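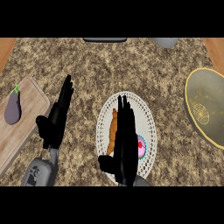 Kitchen task in simulation: both hands open, the left between the cutting board and the plate, the right over the plate.

Willivau fault note: stale hand targets after a reset

A fault in the two-arm kitchen task was traced in September to the way Predora handles a scene reset. Anyone training or scoring policies on that task should read this before using older runs.

When an episode ends, Predora puts the objects back at their start positions and returns both arms to their home pose. The controller, Dernard, keeps its own copy of the last commanded target for each wrist. On a normal reset that copy is cleared. If the reset arrived while a command was still queued, the copy for the right wrist survived, and the arm spent the first part of the new episode driving towards a point left over from the old one. With the plate in its usual position, that point was often at or below the rim.

The contact itself did no harm in simulation. The trouble was in the scoring. A plate pushed by a stale command was logged as moved by the policy, and 9 of the 80 episodes in the check set were marked as failures on that basis. Going back through the full log of 1085 episodes, we found the same signature in around 2 per cent of them. The check set was weighted towards short episodes, where the queue is more likely to be full at reset.

The left wrist was not affected. Its queue is flushed by a separate call, added last year for another reason.

The fix clears both queues before the objects are placed, and holds the arms still until each wrist reports a target issued in the current episode. If no such target arrives, the episode is dropped and not scored. It is in the current Dernard build. Affected episodes have been tagged in the log, not deleted.

The same reset code is used on the Siqueira bench, where the arms are real. No stale motion has been found in the bench records, but the speed limit after reset stays at its lower setting until the new build has been tested there. Please do not raise it locally — including for short demonstrations.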